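Laundry Advice I Have Stopped Believing

Most of what gets passed around about washing clothes comes from people selling something, or from somebody's aunt. I tested a fair amount of it over one August in our house in Usdale, where the water is hard and the machine is old. A few bits held up.

Vinegar in the rinse. Every list has it. I ran it for 17 loads and could not tell those towels from the others. It won't "lock in" dye either. If a new pair of jeans is going to bleed, wash it alone, inside out, cold, and leave it at that.
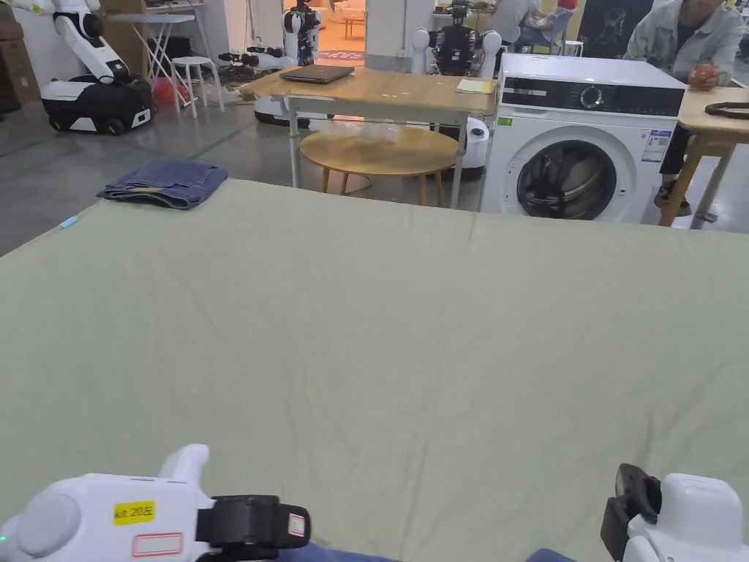 Freezing denim

No. The smell comes back as soon as the fabric warms up. Hang the jeans outside for an afternoon or just wash them. The man at the Jondport dry cleaner laughed when I asked.

Folding versus hanging

Knits get folded, fine. Jeans can go either way, whatever the drawer-organizer crowd tells you. I fold in half lengthwise, then in thirds, on the biggest flat surface going. The bed works if you clear it first, and I never do. 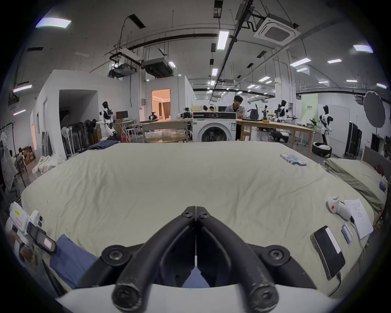
The upright "file" fold does let you see everything at once. It also falls over when you pull out the third shirt, unless the drawer is packed tight, and then you get creases. I gave it 4 weeks.

Fabric softener I'd skip on towels altogether. The Minditz bottle says to use a full cap, and of course it does. Half that much detergent and no softener got mine feeling decent again.

Shirts: button the top button, shake hard, hang damp. That takes out maybe two thirds of the wrinkles. A steamer handles the rest on cotton, slowly. For a collar you still want an iron, and I don't care what the steamer ad showed.
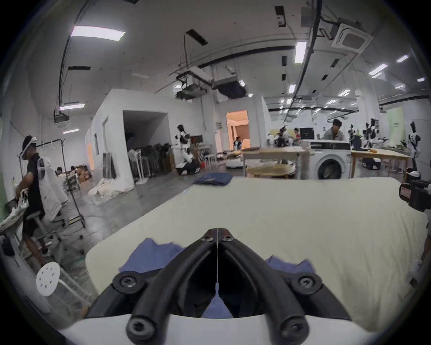 Châu Hoàng writes that hanging damp ruined two of her heavier shirts, which grew points at the shoulders, and that she now dries them flat for about 90 minutes before they go anywhere near a hanger. Wire hangers, I'd guess. Still, worth trying on anything thick.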